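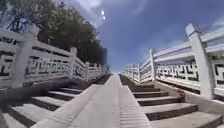
The stairway from the bottom, with the ramp up the middle: smooth stone on the left, grooved on the right.

Kyung-hwa Noh has heard every claim there is about stairs. They lengthen your life, they clear the head, they are the best free gym in the country. She designs them for a living, mostly for parks and public grounds, and she doesn't believe most of it.

I don't either, which is why I rang her. My knees have been unreliable since April, and I wanted to hear from a person who draws steps whether a grand stone flight is any good for the people who have to climb it.

"It's good for looking at," she says. "Start there. A long straight stair with white balustrades is meant to make you feel small at the bottom. Whether it gets you to the top in decent shape is a separate matter."

We talk over a print of the stairway on her desk, which she keeps turning around to face me. What interests her is the strip between the flights. People love to ask her about the carving on stairs like this, she says, and never about the ramp.

"Look at the ribbed half. Those grooves run across the slope, close together. I'd guess grip, because I'd want grip there. But I haven't read a word from the builders, and neither have the people who'll tell you confidently that it was for carts, or horses, or some procession. Ask them where they got it."

And the smooth half?

"No idea. I could make something up. Plenty do."

I put it to her that a ramp beside steps sounds like early accessibility. She laughs, and not kindly. "I'd love to see you take a wheelchair up that. A ramp that follows the pitch of a stair is a slide. Clients ask me for it all the time – they want the access and they don't want to give up the ground for it."

Her office, Skolline, lost a job over exactly that argument. The client wanted a single grey stone ramp straight up a bank, 76 metres of it, with steps on either side. She drew a gentler path with landings that came to more than 200. They went with a firm called Ong, who gave them the straight one.

"It photographs beautifully," she says.

Her former partner at the practice, Young-sook Kwon, joined us partway through and disagreed with nearly all of this. Kwon thinks a stair should ask something of you. She likes the balustrade in particular, the square posts and the open panels between them.

"You want to know where the edge is and you want to see through it," Kwon says. "A solid wall all the way up would feel like a drain. Kyung-hwa would put a stainless handrail down the middle and call it done."

"I would," says Noh. "You can't get your hand around a stone rail that size."

"People lean on it. They stop and lean. That's what it's for."

"Where's your evidence?"

Kwon has none, and says so. She has stood on a lot of stairs.

On one thing they agree. Pale stone is hard on the eyes in strong sun, and the older you are the worse it gets. Noh wants a dark line on the front of every tread in any public stair. Kwon finds the lines ugly but has stopped fighting them. On this one, she points out, the shadow on the risers helps when you're looking up. "Coming down you don't see risers," says Noh. "Coming down is when people fall."

I asked whether either of them would climb it. Kwon said of course, on the right-hand side, slowly, with a hat. Noh wanted to know first if there was a bench at the top and another way down.

She still had the print when I left, and was drawing landings on it in pencil.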